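Zwischenbericht Datenerfassung, Projekt Filline
An: Kerstin Eklund
Von: Leif Sjögren, Genholm
Stand: Mittwoch, 14 Uhr

Liebe Kerstin,

kurz und leider in Eile, die ausführliche Fassung mit Tabellen kommt mit der nächsten Abrechnung. Wie vereinbart nur das, was du für die Freigabe der zweiten Rate brauchst.

Stand Zahlen

Bisher 2.260 Demonstrationen aufgenommen, verteilt auf 14 Wohnungen. Davon 214 verworfen. Gründe fast immer dieselben: Spur verloren, Griff verdeckt, Zeitstempel der beiden Hände laufen auseinander. Letzteres hat uns am meisten Zeit gekostet, dazu unten mehr. Rest ist durch die erste Sichtung und liegt bei Priston auf dem Server.

Noch offen aus dem Arbeitspaket: 200 Demonstrationen Tischabräumen mit gemischten Gegenständen. Laufen seit dieser Woche.

Tischabräumen

Aufgabe ist bewusst simpel gehalten. Kleinteile und Verpackungen auf einem Tisch, daneben ein Behälter auf Bodenhöhe, alles soll vom Tisch in den Behälter. Zweihändig, ein Greifer pro Hand, Reihenfolge gibt die Person selbst vor. Anfangs hatten wir die Reihenfolge vorgeschrieben, das hat Shona Dunbar nach der Auswertung der ersten Wohnung gekippt: die Bewegungen waren viel zu gleichförmig, das Modell hat im Grunde die Liste gelernt und sonst wenig.

Wir mischen jetzt absichtlich weiche und steife Sachen. Knittertüten sind für die Fingerpolster immer noch das Schwierigste, Schachteln gehen gut. Gemusterte Tischdecken bleiben drin, auch wenn die Segmentierung darunter leidet. Glatte weiße Tische haben wir aus dem Labor genug.
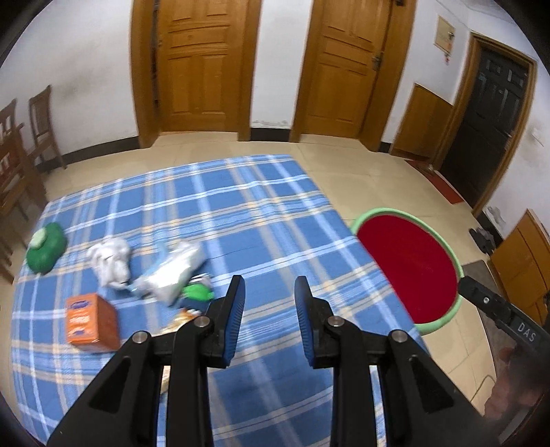 Abb. 1: Arbeitsplatz Tischabräumen, Gegenstände auf der linken Tischhälfte, Becken rechts daneben, zweiter Greifer von rechts.

Zur Vorgabe für die Startaufstellung: Gegenstände dürfen sich berühren und teilweise verdecken, aber nicht stapeln. Gestapelte Aufstellungen kommen frühestens im nächsten Paket, sonst wird die Auswertung unübersichtlich. Der Behälter steht so nah am Tisch, dass man ohne Schritt hinkommt. Größere Wege hatten wir in zwei Wohnungen probiert, da driftet die Positionsschätzung zu stark und man merkt es erst hinterher.

Probleme

Erstens Zeitstempel. Linke und rechte Aufnahme waren in den frühen Sitzungen nicht sauber synchron. Guido Bellini hat einen Abgleich über eine kurze Klatschbewegung zu Beginn eingebaut (beide Greifer zweimal zu, zweimal auf), seitdem Ruhe. Die alten Sitzungen lassen sich zum Teil retten, wie viel können wir noch nicht sagen.

Zweitens spiegelnde Böden. Glänzende Fliesen, vor allem am Nachmittag, bringen die Spurverfolgung durcheinander. Wir legen den Sitzungsbeginn jetzt auf den Vormittag, wo es geht. Geht nicht überall.

Drittens Personal. Lenuța Ciobanu macht die Sichtung im Moment alleine und kommt nicht hinterher. Ich bräuchte ab April eine halbe Stelle zusätzlich, Antrag liegt bei — bitte nicht untergehen lassen. Ohne die Stelle verschiebt sich die Übergabe der beschrifteten Daten an Darko, und zwar ziemlich sicher um mehrere Wochen.

Qualitätssicherung

Jede Demonstration bekommt drei Marken: Griff, Transport, Ablage. Fehlgriffe werden nicht rausgeschnitten sondern markiert. War intern umstritten, ich halte es weiter für richtig, weil das Korrigieren nach einem Fehlgriff genau das ist was im Training bisher fehlt. Verworfen wird nur, was technisch unbrauchbar ist.

Offen ist auch noch die Frage, wann eine Demonstration als beendet gilt. Derzeit: Tisch leer und beide Greifer offen über der Tischkante. Manche hören früher auf, da fehlt dann das Ende und die Ablagemarke des letzten Teils sitzt falsch. Anleitung wird ergänzt.
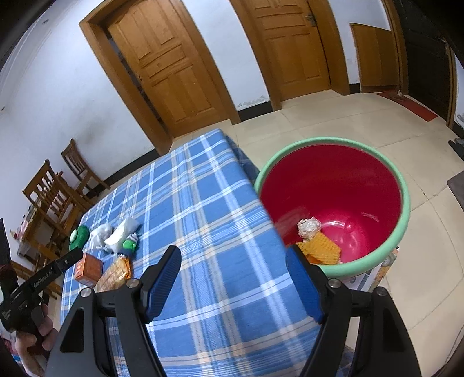

Shona Dunbar merkte beim Gegenlesen an, die Ablage sei ihr zu grob markiert; sie wolle getrennt haben, ob ein Teil losgelassen oder im Behälter abgelegt werde, sonst lerne das Modell das Fallenlassen gleich mit. Nachträglich gehe das auch, koste aber einen zweiten Durchgang.

Habe ich noch nicht entschieden. Wenn zweiter Durchgang, dann nur mit der halben Stelle, siehe oben.

Nächste Schritte

– die offenen Aufnahmen Tischabräumen fertig machen
– Anleitung überarbeiten (Ende der Demonstration, Startaufstelung)
– alte Sitzungen neu abgleichen, macht Guido
– Probelieferung an Darko, kleiner Satz, unbeschriftet

Budget im Rahmen, einzige Abweichung sind die Fahrtkosten. Belege reiche ich nach.

Bei Fragen lieber anrufen als mailen, bin viel unterwegs.

Gruß
Leif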